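ビンピッキングセル、手首まわりのケーブルの逃がし方

ねじまき7号
4月からKUKAで箱の中のブロックを拾うセルを面倒みてます。手首の黄色いケーブルと黒い細線の束、みなさんどう回してますか? うちは前腕の上を通して結束バンド1本で留めて、そこから手首の下をくぐらせてツールまで垂らしてるだけです。ツールを箱の奥まで突っ込むと、垂れた部分が壁に当たりそうで毎回ヒヤヒヤ……。

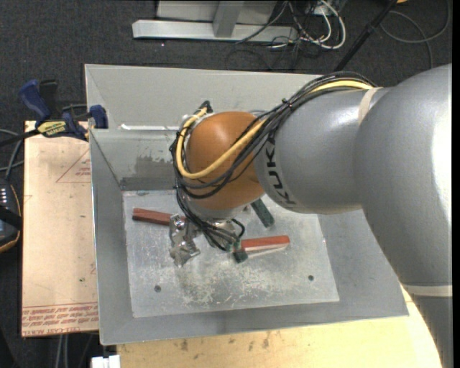
で、先週とうとう黒いほうが1本断線しました。被覆はきれいなのに中で切れてるやつ。グリッパの開信号が200サイクルに1回くらい落ちるので、最初はプログラムを疑って丸一日つぶしました(泣)。今は予備線に替えて動いてます。

hako_bako
留める場所が1か所なのが一番まずいと思う。手首が回った分のねじれが全部ツール側の根元に来るから。うちはPevaの面ファスナーで2か所、フランジ寄りは緩めに巻いてます。

Drernel使い
面ファスナーは反対派です。粉っぽい現場だとすぐ滑る。Drernelの樹脂クランプにしてから一度も触ってませんよ。ちょっと高いけど。

hako_bako
うちも粉っぽいけど滑ったことないなあ。締めすぎのクランプで線を潰した人なら知ってます(笑)

ねじまき7号
ケンカしないで〜! ちなみに手首軸、今は±175度まで使ってます。狭めたほうがいいですか?

夜勤のたぬき
それが原因でしょ。留め方の前に、把持姿勢の候補から回りすぎるやつを外したほうが早いです。2指なら180度ひっくり返しても同じように掴めるんだから、片側だけで足りるはず。

Drernel使い
そこはたぬきさんに同意。ただ箱の隅だと逃げ姿勢がなくなるので、壁際だけ別扱いにしたほうがいいかも。

ねじまき7号
なるほど、姿勢のほうは考えてなかった! あと作業台に箱をクランプで固定してるんですが、ケーブルを直したあとって箱の位置も取り直してます?

夜勤のたぬき
箱に触ってないなら普通はやらない。でもぶつけた心当たりがあるなら、四隅だけでも当たっておくと安心。

ねじまき7号
軸の範囲を絞って、留めを2か所に増やしました。面ファスナーが手元にあったのでとりあえずそっちで。232サイクル回して信号落ちゼロです! クランプも注文したので、届いたら両方試してまた書きます。

Drernel使い
締めすぎ注意で。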